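Skereo to publish Gunlow on consoles, PC version moves to June

Publisher Skereo has announced that it will release the co-op extraction game Gunlow on PlayStation 5 and Xbox Series X|S, alongside the PC version that was already in development at Collex. All three versions are now due in June. The PC release had been planned for earlier in the year.

Gunlow is a first-person game for up to four players. Squads enter a flooded mining district called Moldovan, recover equipment from sealed sites and leave by one of several exits before the water level rises. Equipment carried out is kept between sessions. Equipment left behind is lost, except for items placed in a locker before the run starts.

According to the announcement, the console versions run on the same server code as the PC version and will support cross-play at launch. Cross-progression will follow in a later update. Players who buy the game on two platforms before then will have separate inventories, and Collex has not said how these will be merged. 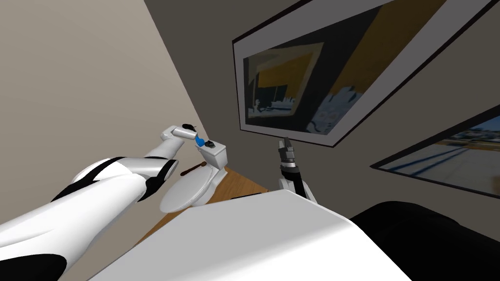

The studio also published details of the economy changes made after the last closed test. Locker capacity has been raised from 200 to 400 weight units, and the cost of the first locker upgrade is now 3125 credits. Repair costs scale with item condition and no longer with item rarity. Test players had reported that rare tools were cheaper to discard than to repair.

Matchmaking has been rebuilt. The earlier system grouped squads by account level only. The new one uses squad size first, then connection quality, then a hidden rating based on completed extractions. Solo players can choose to be placed in a separate queue, which will be available in all regions during peak hours and merged with the main queue at other times.

Each session is hosted on a dedicated server. Peer-to-peer hosting, which was present in the first test build, has been removed, and with it the option to play offline. A training area with no loot will remain available without a connection. 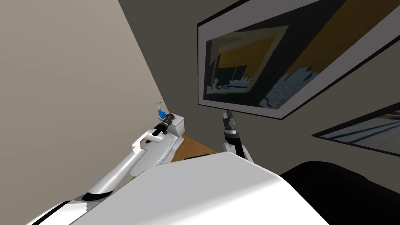
Indoor scene with a white robot arm and a small blue object.

On consoles the game offers two display modes. Performance mode targets 60 frames per second with dynamic resolution. Quality mode targets 30 frames per second and adds higher-resolution shadows and water reflections. Xbox Series S has performance mode only. Field of view can be adjusted in both modes, and gyro aiming is supported on PlayStation 5. Mouse and keyboard input on consoles is not planned for release.

The retail edition contains the base game on disc and a printed map of Moldovan. A download is required before online play. Skereo has not announced a price for either the retail or the digital edition, and no collector's edition has been confirmed.

An open test on PC and both console families will be held before release. It begins on a Sunday at 10 a.m. Eastern and is limited to the eastern half of the map. The test build includes over 400 items, with the remainder held back for launch. Progress from the test will be wiped.

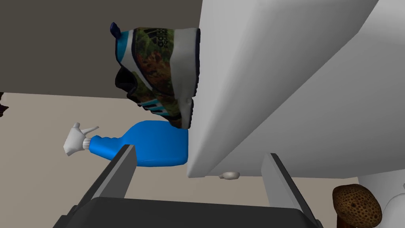
Will players from the closed test need to register again for the open test?
Closed test accounts carry over on PC. Console players need to link a new Collex account to their platform account before downloading the test client.

Server status and known issues for the open test will be listed on the Collex support page. A patch schedule for the period after launch is to be published with the final system requirements.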